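Jostero Workbench
Control and Perception Software for Humanoid Upper-Body Systems

Manufacturer: Cladley
Current release: 8
Document revised: 2018-10-06

Overview

Jostero Workbench is a software package for teams that program, supervise and record manipulation work on humanoid robots. It brings arm and hand control, scene perception, motion planning and session logging into one application, which runs on a standard laptop connected to the robot controller by cable. Jostero Workbench is intended for research laboratories, integrators and corporate demonstration centers.

The package is supplied by Cladley and is supported by the Kuroda applications office.

Control

The control module sends joint and hand commands to one or two arms. Articulated hands with separately driven fingers are supported, as are simple grippers. An operator may take over from the planner at any time through the application or through a handheld controller that has been assigned to the session. When control is handed back, the planner begins from the present position of the arm and does not repeat earlier steps.

Speed and force limits are set for each workcell and stored with a password. Limits set in the workcell file take priority over those in a task file.

Perception

The perception module reads color and depth images from head-mounted cameras. It separates small items from their background and assigns each one a grasp region. Particular attention has been given to wrapped goods, as shiny film and soft edges often produce poor depth readings. Where depth is missing, the module falls back on color outlines and marks the result as low confidence. Items so marked are not picked until the operator accepts them.

Trays and boxes with compartments are entered as container models. The user draws the outer edge and the partitions once, and the model is then fitted to the live image at the start of each session. Up to 20 container models may be held in a project.

Planning

Jusora, the planning engine included with the package, computes arm paths around fixed and moving obstacles. Persons seated at or near the work surface are treated as moving obstacles with a margin set by the site. The margin cannot be set to zero. If no path is found, the arm holds its position and a message is shown in the session window.

Plans may be viewed step by step before they are carried out. Akihiko Morikawa, product manager for planning, recommends that new users leave step review switched on until the container models for their site have been checked.

Tooling

Sessions are recorded with joint positions, camera images and operator commands on one time base. Recordings may be trimmed, labeled and exported. The label set supplied with the package covers reaching, grasping, placing and release, and sites may add labels of their own.

Specifications

Session length: up to 2,000 seconds per recording
Arms per session: one or two
Container models per project: 20
Operating mode: local; no network connection needed after activation
Interface language: English or Japanese

Licensing

A single-seat license is priced at 1,880 US dollars and includes one year of updates. Academic sites may apply for reduced terms. Licenses purchased for the previous release remain valid and may be moved to release 8 without charge through the end of next July.

Requests for an evaluation copy should state the robot model, the type of hand or gripper fitted, and the goods to be handled.

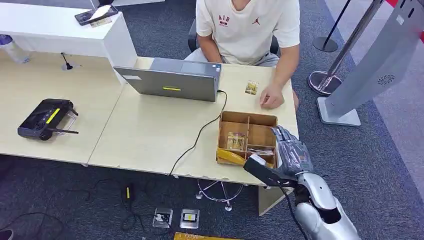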